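Selby workroom, bench and storage meeting
Minutes, 2020-04-20

1. Previous minutes
Accepted with one correction: the Arketti order was for 500 labels, not 50.

2. Bench surfaces
The white work surface has picked up marks, specks and smudges and is slightly scuffed. The light gray printed grid is still legible. Agreed to clean with mild soap only. No scouring pads, no solvent on the grid lines. 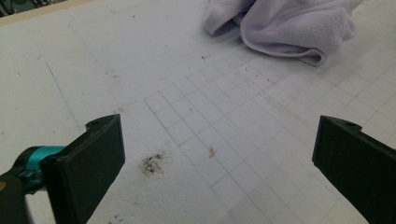
Replacement of the top was discussed. Zarell quoted a lead time of 22 working days. Deferred to the August meeting. Until then, cutting is to be done on a separate mat and ink work moved to the side bench.

3. Cloths
Cloths left on benches overnight go in the wash bin. Stock is down to 9 clean cloths. Reorder 10.

4. Storage
Rugemalira shelving: two brackets still missing. Supplier to be contacted again. Heavy items stay on the floor level until the brackets are fitted.

5. Any other business
Bench lamp at the door end flickers. Tube to be changed before the next session.

Actions: cloth reorder, bracket follow-up, lamp tube.
Next meeting: date to be circulated.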